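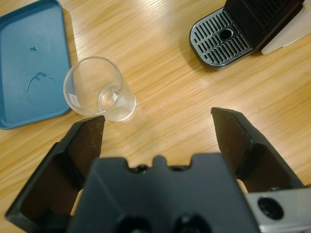
*Table with a glass on it, April*

Home from Skovero just after midnight and far too wound up to sleep, so this gets written now. They showed *The Bresberg Line* tonight, the old railway drama I've been hoping to catch on a big screen ever since I read about it in college, and oh, it was worth the wait! 151 minutes and I didn't check my watch once.

I'd only ever seen the washed-out copy that goes around online, where the night scenes are basically mud. Tonight I could finally make out faces in the station sequence — the signalman is in the back of the waiting room the whole time! He's been sitting there through the entire argument and I had no idea. That changes how I read the ending, and I kept wanting to grab a stranger's sleeve and point.

The score is by Eichhorn, and it's mostly one cello and long stretches of nothing. When the train finally pulls out there's no music at all, just wheels and wind, and then that four-note theme comes back so softly that I wasn't sure I'd heard it. I've been humming it since the bus stop (badly).

Around 60 people in the room, which is great for a slow black-and-white film on a rainy night. Two walked out during the card game. Their loss, the card game is the best part!

I do still think the wedding goes on too long, and the brother's speech is clumsy. I'd cut it and keep the dancing.

Next month is a Brenon double bill, both of the island pictures, starting at 6 p.m. I've seen the first one and loved it, never the second. I already bought my ticket — seat 29, on the aisle.

Need to look up whether the cello music was ever released. Bed now, it's almost 2.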